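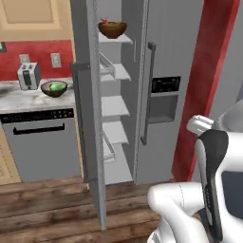
The door shelf, where good bowls go to be forgotten.

May 2, 2018

I have now read so many articles about food waste that I could write one in my sleep, so let me save you the trouble. The average household throws out a shocking amount of food. You should plan your meals. You should shop with a list. You should buy our app.

That last bit is where I start to get itchy. A friend at work swore by Visosico, a meal planner that builds your shopping list for you and promises to cut your grocery bill in a month. I signed up for the free trial in September and kept going well past it, mainly out of stubbornness. I wanted to see whether any of it would stick.

The first thing it asked me for was everything I had in the house. Fine. I typed in rice, lentils, half a jar of mustard, and the three onions. It then gave me a week of dinners that used none of those things except one onion, and sent me out for fresh dill, coconut milk, two kinds of squash and something called freekeh. I'm sure freekeh is lovely. I came home with a bigger bill than usual and a bunch of dill the size of a pillow, of which the recipe wanted a tablespoon.

You can guess where the dill ended up.

My grumble with this whole business is that the people selling the cure get paid when you buy more stuff. The planner has a deal with a grocery delivery outfit. The containers that "keep produce fresh up to 10 times longer" (ten times longer than what? Left out on the porch?) come from Stuvness, and a set of them costs more than I could possibly throw away in lettuce over a year. I did the math on the back of the receipt and then did it again in case I was being mean. I wasn't.

I did buy one of the small ones. The lettuce lasted a couple of days longer, I think. I didn't keep any lettuce outside of it to compare, which makes me about as scientific as the box it came in.

Then there are the numbers. One newsletter told me I could save 600 dollars a year. Another one, same week, said 2603, and I have to admire the 3 on the end of that. Somebody wanted me to believe they had checked. Neither one said how big the family was, or whether they were counting coffee grounds and chicken bones, which I have no plans to eat however well I store them.

What do I do now? Nothing clever. I cook the old stuff first. I go to the store twice a week on foot and buy what I can carry, and that has done more for me than any list, mostly by making cabbage feel very heavy. Friday is soup or fried rice, depending on how sad things look. I quit buying herbs in bunches unless I've got two meals in mind for them, and I freeze bread the day I get it.

I also stopped believing in dates. A yogurt a few days past its date is a yogurt. Use your nose. I know there are people who'll write in about that one, and they're welcome to. I'm talking about yogurt, I'm not talking about oysters.

Do I waste less than I did? I believe so. The trash is lighter and smells better by Thursday. But I can't give you a percentage, and if I did you should ask me where I got it. Nobody wastes zero, and any blog claiming to be 100 percent waste free has either a dog or a very loose idea of what counts.

I canceled the planner last week. It took four screens and a survey, and one of the questions was whether I'd like a discount on freekeh.

If anyone has a use for a lot of frozen dill, let me know in the comments. I've tried it in eggs, I've tried it in potatoes, and I'm running out of ideas.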